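# Flastdale, an afternoon at Dakis

The firm of Dakis occupies the end unit of an estate outside Flastdale, past a tile warehouse and a gym, and the sign is on the wrong side of the building. I walked round twice. Aino Ojala let me in through the loading door and gave me a visitor's badge with somebody else's company on it.

Dakis sells rehearsal. You send them the arm you own and the thing you'd like picked up, as files, and they build you a simulated room to try it in before you risk the real ones. The basic package is called Laser, a name Marjatta Saarinen defended for longer than I'd asked her to. There are no lasers in it. It costs 755 a month, with 5 seats, and the object library runs to 3,764 items.

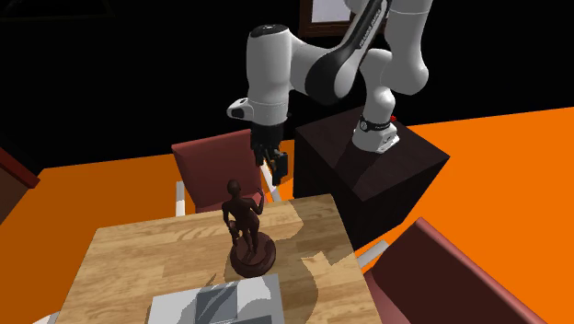

My own interest is museum shops, where the stock is small, knobbly and easily snapped. Most demonstrations I've sat through use a cube, and I have yet to sell a cube. I was pleased, then, to see the gripper hanging over a little dark brown figurine with one hand raised, like someone trying to get the bill. The round stepped base looked a sensible place to take hold. The raised arm looked like a claim form. Marjatta said a customer can run more than 451 attempts over lunch, and I said it depended on the lunch.

The weak spots are in the paperwork. Importing your own scans costs extra, the price list is vague on how much, and support shuts from 14th December until they feel better. The manual prints well.

I've asked for a month's trial. Aino walked me back out past the bins and kept the badge.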